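Bench notebook, Pumphrey
27 December 2021

Quiet week, building mostly dark, and the big checkerboard is finally down flat. I'm absurdly pleased with it. Writing up the whole job while I still remember which bits went wrong, as we will certainly have to make another.

Print came back from Judlow in a tube. They did it on 200 gsm matt in the end, after I'd asked for the satin and they talked me out of it, and they were right. On the satin sample the ceiling lights put a big pale smear across the black squares if you stood at the wrong end of the bench. The matt just stays black. Lovely deep black too, much better than what our own plotter gives, where you can see the bands if you get your nose to it.

Long side measures 878 mm on the steel rule. Measured twice from each end with the sheet weighted down, same reading each time. Please use the steel rule for this and leave the yellow tape measure in the drawer, the hook on it is loose and it reads differently depending on whether you push or pull.

Getting the curl out: rolled it backwards round the tube, print side out, elastic bands at both ends, left it overnight. Came out nearly flat, with one stubborn corner. That corner went under the two big catalogues until lunch and then behaved.

Sticking it down. First go was with a test strip, using the Hultoda spray on an offcut of the backing board, and I'm glad I did because it grabs instantly. No sliding about at all! The strip went on crooked and stayed crooked. So for the real one I used the hinge method: sheet laid dry in position, weights across the middle, fold back one half, spray, lower it and smooth outwards with the felt block, then the other half the same way. Window open for the spraying. It is properly cold in here with the window open, gloves recommended, the thin ones so you can still feel the paper.

Smoothing is the nice part. Start from the middle and work out in a fan. Small overlapping strokes, hardly any pressure, and you can feel the air go ahead of the felt. I got one bubble about a third of the way in, pricked it with a pin on the edge between a black and a white square and pressed it with a thumb. I can't find it again now.

Two trims needed, both short sides, fresh blade each. The backing board dulls them very quickly. Finished with a run of low-tack tape round the underside edge so the layers don't start lifting where sleeves catch it.

On the pattern itself, for whoever orders the next one: every white square has its own little marker in it and no two of them should match, so check the proof before paying. I went along row by row with a pencil and a copy on A3. It is dull for the first few minutes and then rather absorbing, you start seeing faces and castles and so on. All different, all facing the same way. The proof is in the blue folder with my ticks on it.

Put it to use straight away, with a green ring laid on the squares.
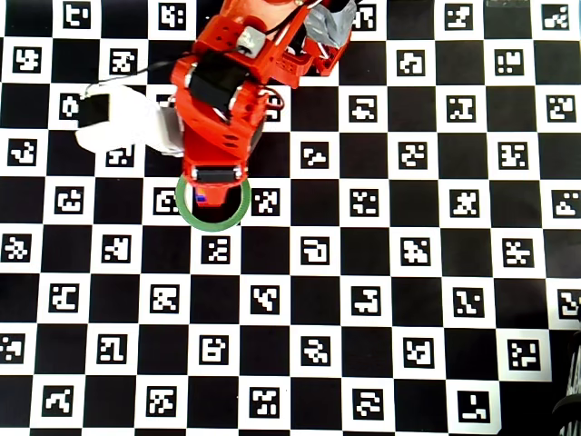
A note left on the bench pad asks whether the board has to be that busy, and whether plain grey card wouldn't be kinder on the eyes for anyone working over it all day. Fair question. The same note says the green is a joy against it, and could we please buy everything in that green.

My reply to the first part: it is hard on the eyes for the first hour, yes. I found that looking at the window now and then sorts it out, and the matt finish helps a great deal. The grey card is still in the rack and nothing stops anyone laying it over the top. Please lay it and don't stick it.

As for the second part, I agree completely. Green on black and white is so easy to pick out from across the room. I had a go with a handful of things out of the drawers to see what else works:

Orange pencil: very good, though it rolls.
White bulldog clip: vanishes. Spent a silly amount of time patting the board for it.
Black bulldog clip: also vanishes, only on different squares.
Yellow sponge: excellent, and quiet when dropped.
Clear tape: hopeless.
Brown parcel tape: fine on white, muddy on black.
Wooden peg: surprisingly good, warm colour against all that contrast.

Rings and hoops are especially nice because the pattern carries on through the hole and you get a good sense of where the thing is sitting. I'd like more of those. Flidham have a bin of odd reels and spools by their back door, free to anyone who asks, and I'll go over when they're open again.

Care of the surface, first thoughts. Dust shows on the black and fingerprints show on the black, so really just look after the black. Soft brush first, then a dry cloth. I tried a barely damp cloth on an offcut and the ink held, but the paper went a bit fuzzy when I rubbed, so dry only for now. No mugs. I know it looks like a tablecloth. No pens without caps either.

Sticky residue will be the thing to watch. An offcut with masking tape on it is sitting on the shelf over the radiator, and I'll peel a bit each morning to see at which point it starts taking the surface off. Same again with the low-tack on the shelf by the door, where it's cold. Results to go in at the back of this book.

Costs: print and postage on the Judlow invoice, clipped inside the cover. Spray came out of the general shelf and there is less than half the can left, so it's on the shopping list, along with blades. The backing board was the spare sheet from the rack, and the remaining piece is big enough for a small second board if anyone fancies one for the side bench. I do, a bit.

Still to do:
Level the bench. The pencil rolls towards the door every time, so that leg wants packing.
Second lamp from the other side, to lose the shadow along the near edge.
Label on the underside with the size and today's date.
Store the A3 copy flat.
Ask Judlow to keep the file, and ask what they'd charge for the same thing printed straight on to board. Would save the spraying, although I would miss the felt block.

Window shut, spray back in the metal cupboard, offcuts in the rack.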